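# Can a Robot Fold Paper? Meet the Nandora Kit

Fold a piece of paper in half. Go ahead, any old piece will do, even the back of a shopping list (ask first if it is somebody else's shopping list). Now pay attention to your hands while you do it again. One hand holds the paper still. The other hand brings the edge over, and then a finger or a thumb slides along to press the crease down. You probably didn't have to think about any of that, and yet your hands were busy the whole time.

The Nandora is a kit for building a pair of robot arms that practice this kind of careful job. It comes from a small company called Ojeda, in a town called Flirnavholm, and it is meant for schools, libraries and families who like to build things together. We have been reading the booklet and following the paper lessons, and we think there is a lot in there that is fun to know, even if you never open the box yourself.

## First, the fingers

You have five fingers on each hand. A robot gripper often gets by with two! They don't bend in the middle like yours do. They move apart to let go and move together to hold on, a bit like kitchen tongs.

Two plain, slippery fingers would make poor helpers, though. Try picking up a sheet of paper with the backs of two spoons and you will see the trouble right away. It slides, you squeeze harder, it crumples, and now you have a paper ball. So the inside of each finger has a pad with a pattern of tiny crisscross lines. Look at the bottom of your sneakers and you may find a pattern that does the same sort of job, because bumps and grooves help one thing hang on to another – we call that **grip**. 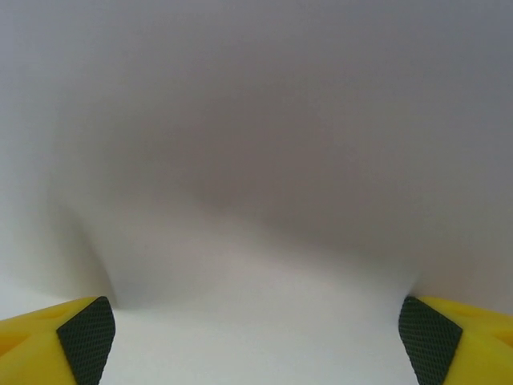
*Two yellow fingers, wide open. Can you find the diamond pattern on the dark pads?*

The fingers start out open, and the computer decides how far to bring them together. For a fat eraser they stop early. For paper they need to come nearly all the way, since paper is so very thin, and the booklet spends a good long time on this, with little drawings of fingers stopping too soon and fingers squashing things flat.

## Next, the pinch

When you pick up a cookie, you don't need to be terribly fussy about where you grab it. With folded paper it matters a lot. If you hold a folded shape by the wrong part, it can flop open and spoil your work. If you hold it by a strong part, where several layers come together, it keeps its shape much better.

Here is something to try at home. Hold a flat sheet by one corner and watch it droop. Then fold the same sheet lengthwise, open it partway so it makes a little tent, and hold it by one end. It stands out much straighter! The crease makes the paper stiff, and that is why people who design cardboard boxes and paper planes care so much about where the folds go.

You can see a fold like a little tent in the purple paper in the next picture. It runs down the middle, getting skinnier as it goes, and the fingers have hold of the very tip.
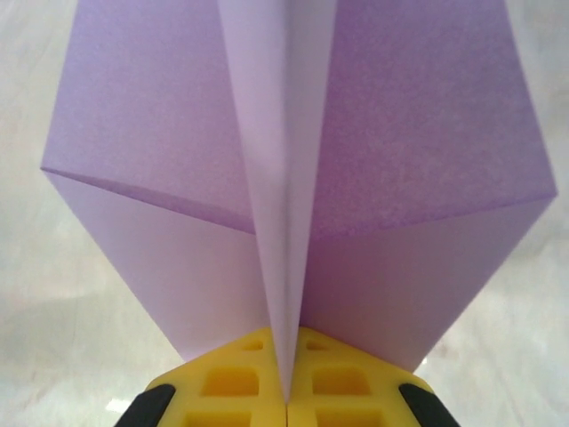
One reader wrote to us after borrowing a kit from the library in Flirnavholm: my daughter was sure the robot would be better at folding than she was, and she was a little bit let down at first, because it was so slow. Then she got interested in why it was slow, and we ended up doing the pinching lesson three evenings in a row. I do wish the booklet had said to start with thicker paper.

We agree about the thicker paper, and we'd add that slow is fine. A person can feel a sheet begin to slip and fix it before it falls. The arms in this kit have no feeling in their fingertips, so they depend on their cameras and on moving gently.

## Then, two arms together

Some jobs are simply easier with a partner. Think of folding a bedsheet with a grown-up, where you each take two corners and walk toward each other and somebody always ends up with a twisted bit. Two robot arms have to share in the same way. While one holds, the other can push or pull, and then they might swap.

The hard part is keeping them from bumping. Each arm has several **joints**, and a joint is a place where it can turn, like your shoulder or your elbow. Inside each joint is a motor called a **servo**, which is a motor that can be told to turn to a certain spot and stay there. The computer sends messages to the servos along the cables, and it has to plan for both arms at once so that they can come very close without a crash.

The pair below are fixed to a metal rail, side by side, with purple cables looping over them and a small purple something between their grippers. The wild plaid walls are our favorite part. See if you can spot the tiny green light!

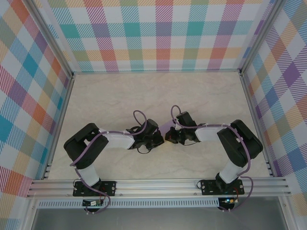
## What comes in the box?

Quite a lot, so clear the table first. The full kit has 521 pieces, and most of those are screws (please build it away from the rug). Here are the main things:

- parts for 2 arms, with their servos and cables
- fingers and grip pads
- 140 sheets of practice paper in different colors
- a building booklet of 33 pages
- Dindisach, the computer program that lets you move the arms and save the moves you like

Dindisach works a little like a recipe. You lead an arm to a spot, save it, lead it to the next spot, save that too, and when you press play the arm goes through your spots in order. If your recipe has a mistake in it, the robot will follow the mistake very faithfully. You go back, change one step, and try again.

## Is it a good kit for you?

We think it suits children of ten and up, with a grown-up nearby for the building part and whenever the power is on. Younger children can still choose the paper, make the first folds and say where the arm should go next. Keep your own fingers, long hair and dangly sleeves away from the joints while they are moving.

There are a few things we didn't love. The screws all look alike until you have sorted them, and the page about cables is crowded and rather hard to follow. We are told by Ojeda that a new version of that page is planned for July. The paper lessons, on the other hand, are lovely, and you can do the first few with just your hands and a sheet of paper while you wait for your turn with the kit.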